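세탁 공정의 마지막 손, 니트를 집는 로봇
의류 회수·세탁 업체 졸홀름(Josholm)의 분류실에서 바뀐 작업과 남은 작업

의류 대여업의 원가표에서 세탁기와 건조기가 차지하는 비중은 생각보다 작다. 큰 항목은 그 앞뒤에 있는 사람의 손이다. 반납된 옷을 꺼내고, 펼치고, 소재를 확인하고, 맞는 바구니에 넣는 작업이다. 기계 세탁이 표준이 된 뒤에도 이 구간은 오랫동안 수작업으로 남았다. 천은 집을 때마다 모양이 달라지고, 같은 옷도 접힌 상태에 따라 전혀 다른 물체처럼 인식되기 때문이다.

졸홀름은 작업복과 니트류를 대여하고 회수해 세탁하는 중간 규모 업체다. 지난해 12월 분류 공정에 다관절 손을 갖춘 로봇을 투입했다. 제어 소프트웨어는 줄턴(Julton)이 공급했고, 현장 설치와 작업 동선 설계는 슬레이만(Sleiman)이 맡았다. 도입 전 분류실 인원은 7명이었다. 도입 후에도 7명이다. 달라진 것은 인원이 아닌 시간표와 직무 기술서다.

이전 방식에서는 모든 작업자가 오전 6시부터 분류대에 섰다. 한 사람이 한 교대에 처리하는 물량은 평균 200점이었다. 허리를 숙여 옷을 꺼내고 다시 바구니 위로 팔을 뻗는 동작이 같은 횟수만큼 반복됐다. 회사가 자체 집계한 근골격계 불편 신고는 대부분 이 동작에서 나왔다. 무게가 문제였던 것은 아니다. 두꺼운 스웨터라 해도 한 벌은 가볍다. 부담은 반복 횟수와 비트는 각도에서 생겼다.

현재 로봇이 맡는 범위는 좁다. 옷 한 점을 집어 들고, 바구니 위로 옮기고, 놓는다. 펼치기와 주머니 확인은 사람이 한다. 얼룩 판정도 사람이 한다. 로봇의 교대당 처리량은 160점으로 숙련 작업자보다 적지만, 휴식 시간에도 물량이 쌓이지 않는다는 점이 운영 측에서는 더 중요하게 평가된다. 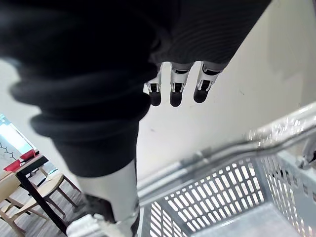

니트는 분류실에서 까다로운 품목에 속한다. 직물 셔츠는 잡은 지점에서 비교적 일정하게 늘어지지만 니트는 자체 무게로 늘어나고 접힌 부분이 두껍게 뭉친다. 손가락 끝의 접촉이 한 겹만 잡았는지 여러 겹을 잡았는지에 따라 결과도 달라진다. 한 겹만 잡히면 올이 당겨질 위험이 있고, 너무 많이 잡히면 아래에 있던 다른 옷이 함께 올라온다. 초기 시운전에서 가장 잦았던 오류도 두 점을 동시에 집는 것이었다.

슬레이만의 설정은 속도를 낮추는 쪽으로 조정됐다. 파지 후 짧게 정지하고, 예상 하중과 차이가 나면 다시 내려놓는다. 이 정지 구간 때문에 니트의 처리 시간은 셔츠보다 길다. 어두운 색상에서는 접힌 선과 그림자의 구분이 어려워 재시도가 늘어난다. 작업자들은 검은색과 짙은 회색 옷을 한 번에 몰아 투입하지 않고 밝은 옷과 섞는 방식을 택했다. 설명서에 없던 절차였으나 지금은 작업 표준서에 들어가 있다.

바구니 규격도 손을 봤다. 이전에는 거래처마다 다른 용기가 들어왔고 사람에게는 문제가 되지 않았다. 로봇에게는 테두리 높이와 손잡이 위치가 경로 계획의 조건이 된다. 졸홀름은 보테로(Botero)의 용기로 분류실 내부 규격을 통일했고, 외부에서 들어온 옷은 입구에서 옮겨 담는다. 옮겨 담는 일은 새로 생긴 작업이며 사람이 한다. 자동화로 없어진 동작의 일부가 출입구 쪽으로 이동한 셈이다.

직무 변화는 고르지 않았다. 7명 가운데 2명은 로봇 감시와 오류 해제를 겸한다. 오류 해제는 멈춘 로봇의 손에서 옷을 빼내고 상태를 초기화한 뒤 다음 품목부터 재개시키는 일이다. 기술적으로 어렵지는 않으나 작업 흐름이 자주 끊긴다. 나머지 인원은 검수와 수선 분류로 옮겼다. 검수는 앉아서 할 수 있어 신체 부담이 줄었고, 대신 눈의 피로를 호소하는 의견이 늘었다. 회사는 검수대 조명을 교체하고 연속 작업 시간을 제한했다.

임금 체계는 아직 정리 중이다. 종전의 처리량 수당은 개인별 점수를 기준으로 했다. 로봇과 같은 라인에서 일하면 개인 실적을 분리하기 어렵다. 현재는 라인 전체 실적을 나누는 임시안이 적용되고 있다. 오류 해제 담당자는 자신이 대응한 정지 건수가 수당에 반영되지 않는다는 점을 문제로 제기했다. 회사는 정지 기록을 산정 자료에 포함하는 안을 검토하고 있다.

교육 시간은 1인당 64시간으로 책정됐다. 절반은 안전 절차와 비상 정지, 나머지는 오류 유형별 대응이다. 현장 평가에서는 후자가 부족하다는 지적이 나왔다. 교육에 쓰인 사례가 셔츠와 수건 위주여서 니트 오류를 실제 라인에서 처음 겪은 작업자가 많았다. 다음 과정부터는 분류실에서 나온 정지 기록이 교재로 쓰인다.

줄턴은 펼치기 동작을 다음 단계로 준비하고 있다. 두 팔로 옷의 어깨선을 찾아 드는 기능이며, 시험은 셔츠부터 시작한다. 니트의 적용 시점은 정해지지 않았다. 졸홀름의 내년 인력 계획에도 니트 펼치기는 사람의 작업으로 잡혀 있다.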